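Chapter 6
Clearing the Table

I learned to keep a tidy worktable in a rented room above a bakery in Udley, mostly by failing at it. I had one table, a white one, and everything I owned that ran on a battery or had a lens or needed a screwdriver ended up on top of it. When I finally emptied the thing I counted 376 separate objects. I know that's a silly number to have written down, but I wrote it in pencil on the underside of the table, and it's been with me through two moves!

So this chapter is about tabletops, and about the small stuff that collects on them. By now you've done drawers (Chapter 4) and shelves (Chapter 5), and you may be thinking a table is easier, what with everything sitting out in the open where you can see it. I thought so too. But a drawer has sides. A drawer fills up and tells you to stop. A table just lets you slide the old pile back a few inches and start a new one in front.

Let me give you two words I'll be using from here to the end of Part Two. A resident is anything that lives on the table for good, like a lamp or a pen cup. A visitor is anything that's only there because you're doing something with it. Most messy tables I've met were full of visitors that had been quietly promoted. You put a thing down to look at it, the phone rings, and by June it's furniture.

Small, boxy items are the worst for this. They're flat, they stack, they don't roll away, and half of them look alike once they've been taped up or taken out of their packaging. Pick up one at a time and decide about it while it's in your hand, before you touch its neighbor. 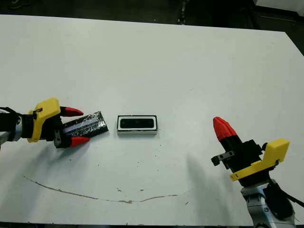 Figure 6.1 Two visitors on a white tabletop: one picked up, one still waiting.

Notice how much bare surface there is to work with. I like to get to that point early, even if it means parking everything else in a box on the floor for an hour. With open table on all sides, two little objects are two easy decisions. Put those same two in the middle of a heap and I'll shuffle them back and forth all afternoon (ask me how I know).

And please don't worry about marks. White tops show every scuff and speck, and my students at the Pelletier evening class always want to stop and scrub the first stain they uncover. Leave it! Wiping comes at the end, in Section 6.4, and if you start early you'll be moving visitors around to get at the dirt, and then you've lost track of which ones you'd already decided on.

Before you read on, try the warm-up. Pick a table at home, set a timer for 6 minutes, and sort what's on it into residents and visitors. Don't put anything away yet. Just make two groups and write down how many things landed in each, since we'll come back to those numbers in Section 6.2, where we start finding the visitors somewhere to go.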